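Kitville Work Tables and Desk Accessories

Light Wood Tabletop, Rectangular

Item group: Tables and tops
Sold by: Kitville
Also in this group: trays, desk lamps, scissors, paper

The Kitville rectangular tabletop is made for paper work, small craft jobs, sorting and light assembly. It is built from pale, birch-colored wood strips laid side by side, with the grain left visible. The surface is flat from edge to edge, with no lip and no cut-outs, so a sheet of paper can be slid off the side without catching.

The top is sold alone. Legs, trestles and frames are ordered separately. It can also be set on a base you already own, as long as the base supports the top along both long sides. Do not support it at the corners only.

Because the strips are real wood, color and grain vary from one top to the next. If you are ordering two tops to stand side by side, say so in the order notes and we will pick a pair that match as closely as stock allows. There is no charge for this. 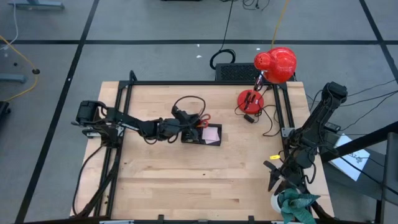 Light wood tabletop with red desk lamp, small black tray and red-handled scissors.

Desk lamp, red

The lamp has a round red shade with small holes in one side and a flat circular base in the same color. The arm is silver-colored metal. The switch is on the cord, so it can be left on the table where you can reach it. We suggest placing the lamp at a back corner and running the cord off the nearest side. The lamp is made for us by Gradetti and comes in red only. The bulb is not included.

Wipe the shade and base with a dry cloth. Unplug the lamp first and let it cool. Do not use spray cleaners on the shade, as liquid can get in through the holes.

Small tray, black

A low tray for paper squares, clips, labels and other small items that tend to wander across a table. Sold singly or in a pack of five. The trays nest for storage. Hand wash with mild soap.

Scissors, red handles

General-purpose scissors for paper and light card. They suit right-handed and left-handed users. Not for wire, sheet plastic or heavy fabric. Sold singly or in a box of 12 for classrooms and workshops.

Paper squares

Small squares in pale pink, white and light gray, supplied by Ķēniņš. The pale pink is the most ordered color and sometimes runs short at the end of summer. The next delivery is due in October. Back orders are filled in the order they come in.

Finish and care of the tabletop

The top ships with a clear matte oil finish. Wipe up spills when they happen. For everyday cleaning use a cloth that is damp but not dripping, and wipe along the grain. Pencil marks come off with a plain eraser. Ink usually needs light sanding with fine paper, followed by a thin coat of oil on the sanded area.

Re-oil the whole top when it starts to look dry. In a heated room this may be sooner than you expect. Put on two thin coats and leave the first to dry overnight before adding the second. Lay oily rags flat outdoors to dry before you throw them away.

Use a cutting mat for knife work. Scissors and paper punches are fine on the bare wood.

Clamps may be used at the edges. Put a scrap of card or thin wood under the jaw to avoid dents.

Shipping and returns

Tabletops ship flat in a cardboard sleeve with corner guards. Two people should carry and unpack them. Check the corners before you sign for the delivery and note any damage on the slip.

Lamps, trays, scissors and paper ship together from our Uvby warehouse and may arrive on a different day from the top. Unused items can be returned in their original packing. Tops that have been drilled, cut or re-oiled cannot be returned. Opened paper packs are also not returnable.

The warranty on the tabletop covers splitting and failed glue joints for two years from delivery. It does not cover stains, dents, or warping from use in a damp room or outdoors.

Page updated September 5, 2024. For stock levels, contact the Kitville order desk.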